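Supervisor Skills Program: Progress Report to the Zundell Fund
December 2009

We are delighted with how the first half has gone! Since the last report, 214 supervisors have started the program across the Griltiver sites, and 14 in-house coaches are now trained to run the sessions without us. The coaches are the part we are proudest of. Several had never led a group before, and they are already rewriting our role-plays with situations from their own shifts (much better than ours).

Module 2, on giving feedback, has been the favorite so far. We cut the slides by half and gave the time to practice in pairs, followed by a short task to try back on the job.

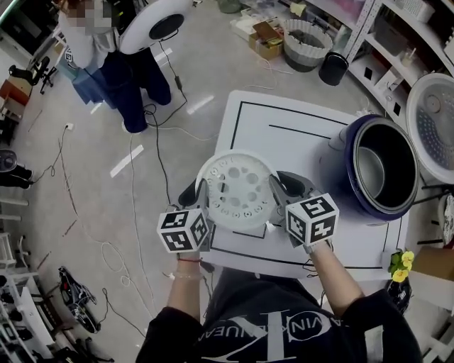
Grímsdóttir wrote on the feedback form that the pairs work was the first training in years she had used the next morning, but that two weeks between sessions is too long and people lose the thread. Other forms made the same point about the gap, so from Module 4 on we will add a short check-in call in the middle week.

Online learning

The Hadiveo portal opened on schedule. Staff have completed 1,033 short lessons, well ahead of what we hoped for at this stage. The lesson on planning a difficult conversation gets opened again and again, often by people who have already finished it, and we would love to build more like it. The search box still needs work, and night-shift staff have asked for pages they can print.
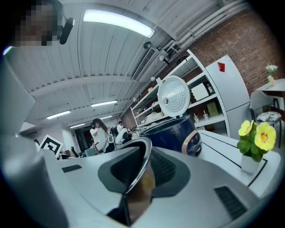 Rice cooker with its lid open, on a white tabletop.

Budget

Spending is on plan. Printing came in $3,000 under, and with your approval we would like to move that amount to coach refresher days.

Next steps

Module 3 (delegating) is written and goes to the coaches for comment this month. We still owe you the follow-up survey of line managers. The questions are drafted, and we will send them with the next report along with the revised session calendar.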